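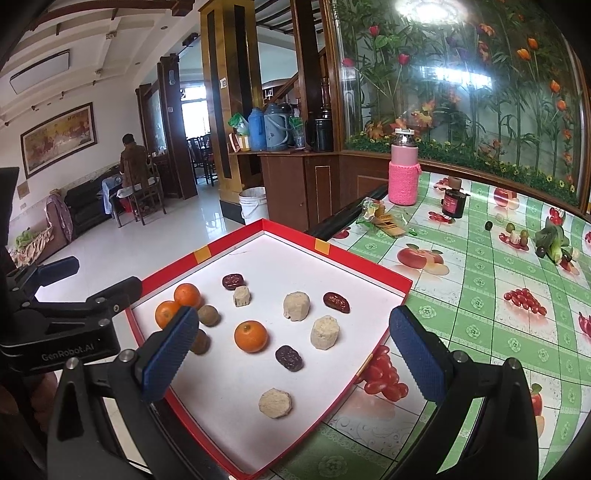
Workshop notes / Dyeing

March, just gone four in the afternoon

Second go at the walnut bath and I'm much happier with it than the last one. I had the husks soaking in the big enamel pot for 18 days this time (last time I got impatient and pulled them early, and the wool came out the colour of weak tea). Strained through the old pillowcase into the steel pot, lid on, and kept it just under a simmer for 3 hours. No boiling! I set the hob to its lowest mark and wedged the lid open with a peg.

The yarn is the Sasach, the two-ply, four skeins of it. Scoured yesterday in the Stomer sink with plain soap flakes and rinsed until I was sick of rinsing. No mordant on two of them, alum on the other two, and I tied a bit of blue cotton round the alum ones so I wouldn't muddle them. I still muddled them, briefly – the blue cotton took the dye as well and went brown, of course it did. Next time knots, one for alum and two for plain.

Colours as they stand, still wet, so take this with a pinch of salt:
Plain, first in: a proper dark brown, a bit like the crust on a rye loaf.
Plain, second in: same but streaky at one end where the tie was too tight.
Alum, first in: warmer, nearly ginger under the window.
Alum, second in: lovely. I want a whole jumper in it.

The onion skin pot is a different story. I was after orange and got mustard, then left it overnight and got a duller mustard. Either the skins were old or our tap water is doing it. The Karabulut notes say to use rainwater for yellows and I have always ignored that, so maybe it's time to put a bucket out. I'd also like to try one with a splash of vinegar and one without, side by side, same skein cut in half.

Costs, for whoever does the order: we're nearly out of alum, and the Stusent people only send it in the big tub now. There's 3,607 in the materials pot after the last lot of fleece and I'd like to keep it above 3,000 until the summer, so please don't buy indigo on a whim (I'm talking to myself as much as anybody).

Other bits. The thermometer with the long probe reads four degrees high, I checked it in the kettle. The wooden dowels have warped and the skeins slide down to one end. Somebody's left a jar of rusty nails in vinegar on the top shelf with no label, and if it's meant for iron water I'd love to borrow some for the streaky skein.

Leaving the exhaust bath in the pot, there's plenty of colour left in it. Sock yarn next.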